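FLALLVILLE RECEBE EXPOSIÇÃO DE ARTE PÚBLICA "DULLOMNESS" EM SETEMBRO DE 2023

Comunicado de imprensa - para divulgação imediata

Dez esculturas ao ar livre, espalhadas pelo centro histórico. Entrada livre, sem marcação. A mostra Dullomness chega à cidade pela mão da galeria Mondik, com apoio da Fundação Kristiansen, e fica até ao fim do outono.

Peças em bronze e pedra calcária, a maior pesa quase 4000 quilos. Montagem feita em agosto, de noite, por causa do trânsito. A praça do mercado reabre já com as esculturas no lugar.

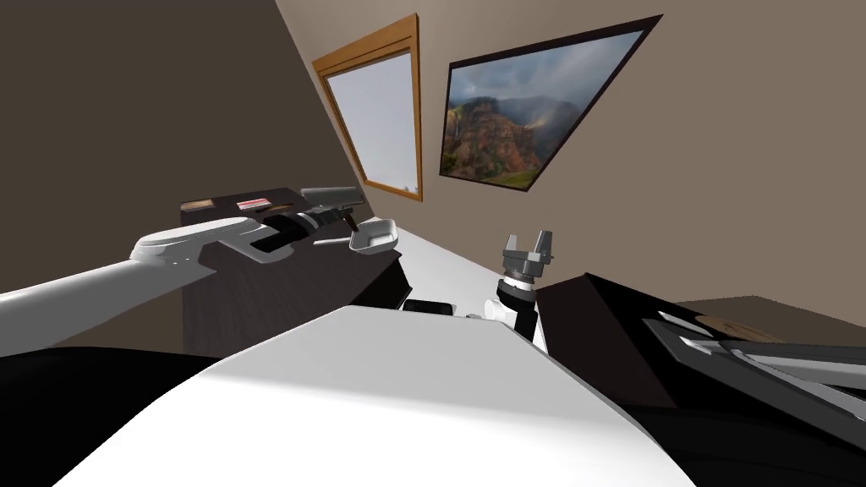 Percurso e horários

Início na praça do mercado, fim no jardim do cais. Dá para fazer a pé, com calma, numa hora e pouco. Visitas guiadas todas as manhãs, grupos pequenos, inscrição no posto de turismo. Escolas têm horário próprio, contactar a galeria com antecedencia. O autocarro 501 para junto à quinta escultura, quem vier de carro deve deixá-lo no parque norte.

As peças podem ser tocadas. Subir para cima delas, não.

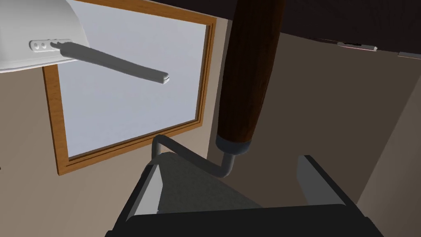 O percurso tem também um roteiro em papel, grátis, com mapa e textos curtos sobre cada obra. Versão em letra grande disponível no posto de turismo. À noite as esculturas ficam iluminadas até à meia-noite, excepto a do jardim, que fecha ao pôr do sol.

Em paralelo, na sala da Mondik, desenhos preparatórios e maquetes em gesso, 70 no total, muitos mostrados pela primeira vez. Aqui sim há bilhete, com desconto para residentes e e estudantes.
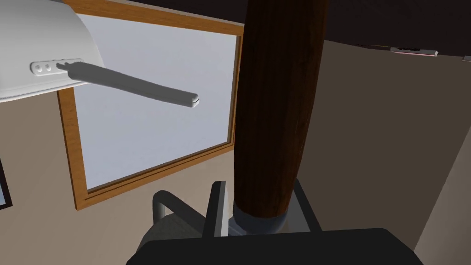 Para a Fundação Kristiansen, a mostra "põe a escultura no caminho de quem vai às compras ou apanhar o autocarro", e a intenção é repetir o modelo noutras cidades. A Fundação adiantou ainda que uma das obras fica em Flallville depois do encerramento, escolhida por voto dos moradores. Boletins no posto de turismo e na galeria.

Imagens das obras e pedidos de entrevista: gabinete de imprensa da galeria Mondik, Flallville.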